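Keeping a Home Library in Good Order: Tips for People Who Read a Lot of Novels

If you love novels the way I love novels, they will have crept into every room by now. Mine were on the stairs, under the bed and (I'm not proud) in the airing cupboard behind the towels. When I moved to Esham I finally had a wall to call a library, and I've been happily fiddling with it ever since. These are the tips that have stuck.

Start by getting everything off the shelves. Yes, all of it! Put the books on the floor in rough piles, dust the bare boards with a dry cloth first and a slightly damp one second, and leave them overnight before anything goes back. I put mine back too soon once and had a wavy-bottomed row of romances for the rest of the winter.

Dust the books themselves from the spine outwards, holding them firmly shut. A clean, soft paintbrush is lovely for this, and much better than a vacuum nozzle, which will nibble at a dust jacket given half a chance. 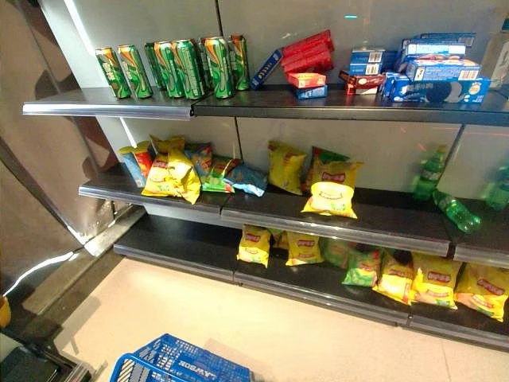 Then there's the great question of order. I've tried colour (gorgeous, useless), size (tidy, also useless) and date of reading (fascinating for a month). What works for me is mood. Cosy mysteries sit together, big weepy family sagas have their own stretch, and anything with a dragon goes by the window. Inside each mood I go by author, and a series always runs in reading order from the left, even when the publisher has changed the cover size halfway through and it looks like a row of bad teeth.

Leave a gap at the end of every row. A hand's width is plenty. Books packed in tightly get dragged out by the top of the spine, and that's exactly where paperbacks tear. To take one out kindly, push its two neighbours back a little and grip the one you want by the middle.

Big hardbacks can lie flat. They like it! The Sindwood fantasy omnibus I read every November is over 900 pages, and the block of paper had started to sag away from the binding from years of standing up. It now lies on its side with two slim thrillers on top. 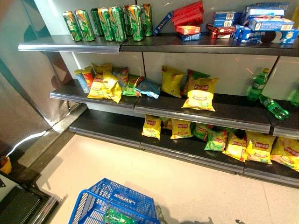

Words by the Saarinen Shelf
Filed under: Books at Home, Tidy Corners
Reading time: 8 minutes, with tea

Now for small repairs, my favourite part. A loose page can be tipped back in with the thinnest line of PVA along its inner edge. Put the glue on with a cocktail stick, slide the page home, tuck a strip of baking paper either side so nothing else gets stuck, and leave the book under something heavy until morning. Ordinary sticky tape is the enemy. It goes yellow, then it goes brown, then it lets go and leaves the brown behind.

Sticky price labels on covers come away beautifully with a hairdryer on its lowest heat. Warm the label for a few seconds, lift a corner with a fingernail and peel slowly, keeping it flat against itself. If there's still some gum left, dab it with the sticky side of the label you've just taken off. So satisfying.

For a musty second-hand find, stand it open like a fan in a lidded box with a dish of bicarbonate of soda beside it (beside it, please, never sprinkled in). Give it a week and sniff. Some need two. My copy of the first Stirketti saga needed three, and it still smells faintly of somebody's shed, but it's such a wonderful story that I've forgiven it.

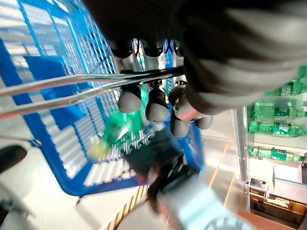 Moving a lot of books is the job most people get wrong, me included, and it comes down to using containers that are too big. A suitcase full of hardbacks is a bad back waiting to happen. Small boxes are best, with the books packed flat or spine down, and a folded tea towel stuffed in the top to stop them shuffling. Be careful with anything open-sided, too. A blue wire cart like this one, with its mesh of thin crossing wires, is the sort of thing that will press a neat little grid into a soft cover, so line it with a blanket or flattened cardboard before a single paperback goes in.

Last of all, keep a list. Mine is a plain notebook with a page for each letter, and a pencil on a string. Title, author, which shelf, and who's borrowed it. I also keep a basket by the armchair for the next 8 books I want to read, chosen on a whim and changed whenever I fancy, and when it's empty I get to fill it all over again!

Next time: bookmarks from fabric scraps, and what to do about a spine that's faded in the sun.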